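Bench notebook, two-arm cell, Dulville shared workshop

8th August

Goal for this session: get both arms picking chargers and plugs out of a cable pile without help, and decide whether the current fingers stay on. Everything else on the list (lighting, the second fixed camera, relabeling the breaker) is pushed back.

Setup

Same rail and same base spacing as the last entry. Checked the rail bolts before power-up. One on the left base took a quarter turn, the rest were tight. Wrist cameras refocused with the close ring, which gives up sharpness past the fingertips. That trade is fine for grasping and poor for seeing what a cable is doing behind the part.

Controller is on the Podirico branch, config copied from the last good run. The only edits are to grip force and approach speed. Finger closing limit stays at 40 percent of motor current. I tried 22 last time and parts slid whenever a cord pulled on them.

Homing: left arm first try. Right arm stopped with a following error at joint 2, cleared it, homed on the retry. Error code 273 in the log, same code we had in December with the worn cable clip. Clip looks all right from outside. Has to come off for a proper check.

Grasp checks, left and right

1. Boxed housings. Low grip, one finger on each flank, prongs up and clear of the fingers. Closing on the lower half of the housing works better for us than closing at mid height, where the part tends to rock before the fingers settle. Keep the low grip as default.

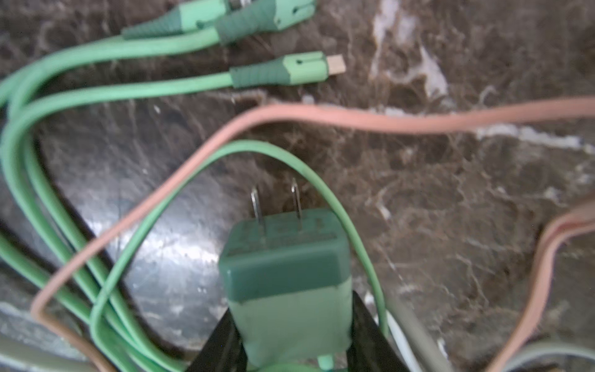
2. Flat cable crossing the target. The planner treats a flat cable as part of the table if it lies down and as an obstacle if it stands on edge. The pink one does both along its length. For now the approach is straight down with no side sweep. Slower, but the fingers don't drag the bundle with them.

3. Round thin cable. Not segmented at all when it loops behind a part of similar color. Green on green is the bad case. I want to try the depth threshold before touching the color model, because the last color change broke white on white and took an evening to undo.

4. Reflections. The marble surface is glossy and the shiny patches still come through as false edges. Turning the exposure down removed most of them and also lost the dark ribbed collars on the connectors. Left exposure where it was. A matte sheet would solve it, but then old runs stop being comparable.

Two-arm test

Purpose was reach and clearance with both grippers loaded. Left arm holds an adapter, right arm holds a plug toward the back, power strips stay on the table in between. Conduits were the main worry. Both have slack above the wrist, and the slack has to go somewhere when the wrist rolls. Roll is now limited in software on both sides. The limit is conservative and costs us a few poses near the front edge. Revisit after the conduit is re-tied. 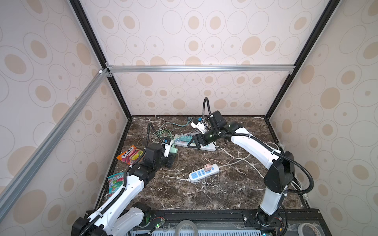
Both arms loaded, strips between them, left conduit arched over the wrist.

Minimum distance between wrists in the planner is set larger than it needs to be. Leave it until the base calibration has been redone. The stored calibration predates the rail shift, and I don't trust it close to the center line.

Snack packets stay in the object set. The crinkled film gives noisy depth and the grasp scorer likes it far too much, so they are useful as distractors. Do not remove them between runs without writing it down.

Fingers

Keeping the black angular set on the left. The taper gets down between cables. Pads are the thin rubber from the Brerville order, cut by hand, and one has started to lift at the corner. Re-glue, overnight cure, no running on a fresh pad. The spare pair in the drawer marked Saab has a different hole spacing and does not fit this wrist without the adapter plate. Somebody has already opened out one hole with a drill. Please leave the other one alone.

Open items

- Pull the joint 2 clip on the right arm and look at the wire under it.
- Redo base calibration, both arms, with the rail in its present position.
- Depth threshold sweep for the thin green cable. Save the raw depth this time.
- Re-tie conduit, then widen the roll limits in small steps.
- Re-glue left finger pad.
- Order more of the small corner brackets. We are out, and the next beam needs them.
- Log disk is filling up. Move the old runs to the shelf drive before the next session.

Power off at the wall, arms parked by hand. The right one drifts a little when the brake lets go, so keep a hand under the forearm until it is down.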